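Plunum: my knot and splice notes

Hi, and thanks for stopping by! Plunum is my personal pile of notes on ropework, kept as plain text files so I can grep through them when I forget how a rolling hitch goes (which happens more than I'd like). I started it because my bookmarks kept dying and my paper notebook got soaked on a trip to Gralladard.

What's in here

knots/ - one file per knot, with other names for it, what I use it for, and how it has let me down
splices/ - eye splice, short splice, back splice. The long splice is a stub, sorry!
whippings/ - common, sailmaker's and West Country
words.txt - a glossary, because half these terms mean something different in every book

Each knot file starts with 3 header lines (name, aliases, family), then a blank line, then whatever I felt like writing. Some run to 30 lines, some are 2. I've never managed to be consistent and I doubt I'll start now.

How I write the steps

I write everything right-handed, with the standing part going away from me. If you're a lefty, swap left and right as you read and it mostly works out. The sheepshank file is the messy one, so go slow there.

For the fiddly stuff I say "fid" when I mean the pointed tool and "stick" when any bit of dowel will do. Gloves are up to you. I like the knit kind with the little grip dots on the fingers, especially for coarse rope that chews up my hands.

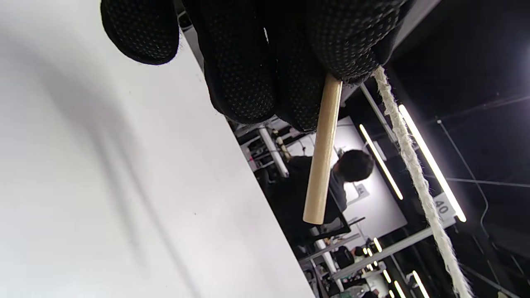 Using the files

Copy them, print them, tape them up in your shed, I don't mind. A small script called detedura builds the index from the header lines. Run it from the top folder and it writes index.txt. It skips any file with a missing family line and doesn't tell you, so check there first if a knot has vanished.

Please don't use any of this for climbing or lifting people. I tie up tarps and dinghies, and that's as far as my testing goes.

Changes

2024-08-19: split the Baudry hitch notes into 2 files, fixed the bowline aliases. I'm hoping to finish the long splice in September.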